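Bamus Share House Guide
Section 4: Sorting out the small stuff (bedrooms)
Updated February 2022

For chargers, plugs, clips, hooks, jars and all the bits that end up on the bed. Allow 15 minutes a room. Longer if it's been a while.

Before you start

Kettle off, heater off at the wall. Let it cool 20 minutes before you shift it.
Doona off, bedspread pulled flat. You want one big surface.
Grab an open box with low sides. Shoe box is fine, gift box is better.

4.1 Emptying out

1. Tip drawers and trays onto the bedspread, one at a time. Not all of them at once.
2. Rubbish straight in the bin. Torn bags, dead batteries in the battery tub by the back door (NOT the bin).
3. Plastic cases: open them, check inside, shut them again. People lose SIM pins in there.
4. Anything with prongs goes to one side. Prongs down or facing away from where you'll sit.
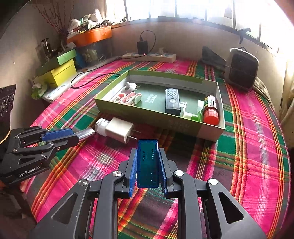 5. Small things in the box next. Clips at one end, spools and connectors in the middle, jars standing up in a corner with lids done up tight.
6. Hooks in last so they dont tangle.

Note: Adaptors stay out of the box until you know what they run. Masking tape, pen, write it on. If it's still a mystery by August, it goes to e-waste.

4.2 Power strips

1. Up to four plugs per strip. Heater is never one of them, it gets its own wall socket.
2. Cords run along the wall, not over the bed.
3. Unplug chargers you aren't using.

CAUTION: No strip under a doona, pillow or folded clothes. Keep the heater 100 cm from bedding and curtains when it's on. Fabric on or near it, move it first.

4.3 Putting back

1. Lid on the box, label on the short end so you can read it on the shelf.
2. Plastic bags: fold, keep a handful, rest to the soft plastics bag in the laundry.
3. Jars on the sill or shelf, never on the floor by the bed.
4. Wipe the tray before it goes back. Damp cloth, then dry.

Labels and spare boxes are in the hall cupboard, second shelf. If we're out, tell Ludmila Šimek or leave a note on the fridge and she'll get more with the next shoping.

Section 5 covers wardrobes and linen.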